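A glass of something cloudy with Leilani Nguyen-Tran

I had meant to stay an hour at Lidgate and ended up staying until it was dark, which I gather is what happens to most people who sit down at Leilani Nguyen-Tran's kitchen table and say yes to a first glass. She makes hard cider, mostly dry, mostly still, and she talks about it with her hands going the whole time, so that I spent a good part of the afternoon watching the jug.

I started by asking how she came to it. "Through my mother's freezer!" she said. "She had bought juice from a farm stand, far too much of it, and she couldn't bear to throw any away. One jug got left on the back porch and started fizzing. I was nineteen and I thought, well, I'm going to taste that. It was terrible. I thought about it for weeks."

The orchard came a long time after that. There are 87 trees, planted by at least three different owners with three different ideas of what an apple was for, and several of them have never been identified. She bought the place for the barn, she told me, and only walked the rows properly once the papers were signed.

"I was so cross with myself that first fall," she said. "I pressed everything together because I was in a hurry, the sharp ones and the sweet ones and the little brown ones that taste like a tea bag. And then in spring I opened it and it was the best thing I had made. I have been trying to make it again ever since and I have not managed it, because of course I didn't write anything down."

She writes everything down now. The notebooks live on top of the refrigerator, and she got up to fetch one so she could read me a page from last season, which went on for some time and was mainly about the weather. Last season was a good one. They filled 3,617 bottles, most of them the house cider, which is simply called Lidgate, and the rest split between Puvance, a sharper bottling she makes from the early fruit, and Zovis, which has pears in it and which I liked so much that I lost the thread of my own question.

What I had been trying to ask was whether she adds yeast. She does, sometimes. "People want me to say no, never, it's all wild," she said, and laughed. "I did wild for years. I love it when it works. But I had a barrel of 100 gallons turn on me, and I stood there in the barn smelling nail polish remover, and I decided I could be a little less romantic. So Puvance gets a packet of yeast and the house cider takes its chances."

We wandered off into food for a while, as you do when it's getting toward supper. She drinks the house cider with pork, which is no surprise, and with fish sauce and lime and anything fried, which I would never have tried by myself and have now done twice at home. She thinks most people serve cider far too cold. An hour out of the refrigerator is what she asks for, and a wine glass if there's a clean one, and a jelly jar if there isn't.

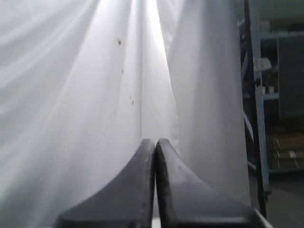

Gripper fingers, closed.

I asked about the winter singing, having read a little about wassailing, where people go out to the trees with a bowl and toast and make a lot of noise at them. She does it every December with whoever will come. Toast soaked in cider goes up in the branches of the oldest tree by the gate, someone bangs a saucepan, and they sing whatever they all know, which last year meant two carols and a jingle for a furniture store.

"I don't know that the trees care," she said. "But I stand there in the cold, and I look at that tree and I think, you did all right by me this year. I like having a time set aside for saying so."

There is one more cider on the way. It is called Zou, it is made entirely from the little brown apples, and she let me have an inch of it straight from the barrel. It was tannic and smoky and a bit fierce, and she watched my face the whole time I was drinking it. She thinks it needs another winter. I said I thought it could do with a pork chop, and she wrote that down in the notebook too.

Comments

orchardgate says:
Lovely read. We have a couple of those little brown apples on our lane and I always assumed they were no good for anything. Does she press them right away or let them sit first?

Marnie P. says:
The nail polish smell!! Lost a whole batch to it two years back. Keep your airlocks topped up, people.

tobyk says:
Tried the fish sauce and lime idea with some fried tofu and a dry cider from the store. She's right about the temperature as well. More interviews like this please.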